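Tredent opens parts and small-goods refurbishing counter in Civholm

CIVHOLM — Tredent has opened a counter for sorting and repacking small household and care items at its Civholm site. The service covers power strips, charging cables, clips, tubing and boxed accessories returned through Deschamps stores. Intake runs from April.

Returned goods are sorted on a tabletop and grouped by type. Cables are separated by connector and coiled to a maximum length of 40 cm. Power strips are checked for damage to the outlets and cord, then packed singly. Small metal parts go into lidded boxes, labeled on the front face.
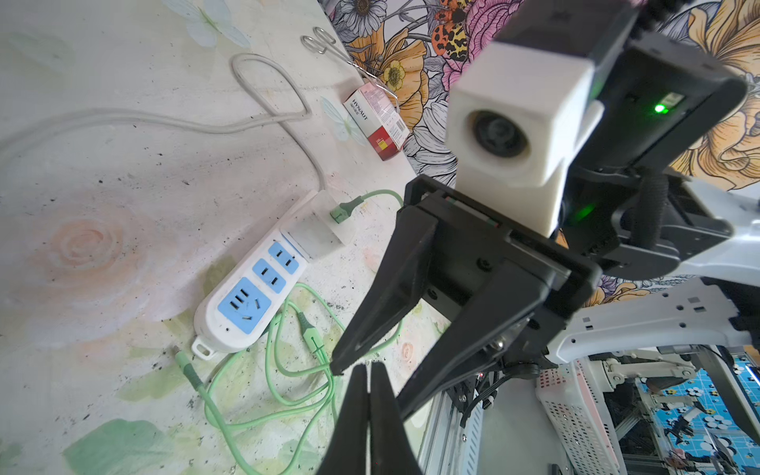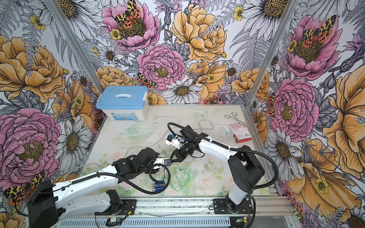

During the trial period the site processed 2,562 items, of which 133 were withdrawn and sent for material recycling. Items with cut insulation or missing covers are not resold.

"Cords take the most time," said Seraina Stöckli, operations lead at Tredent. "A strip with its cable still attached goes in the larger carton — we do not fold the cable tight at the plug."

Cartons are supplied by Tatadov in 5 sizes. Stores can request a collection through their usual Deschamps contact. Mixed boxes are accepted if the contents are listed on the lid.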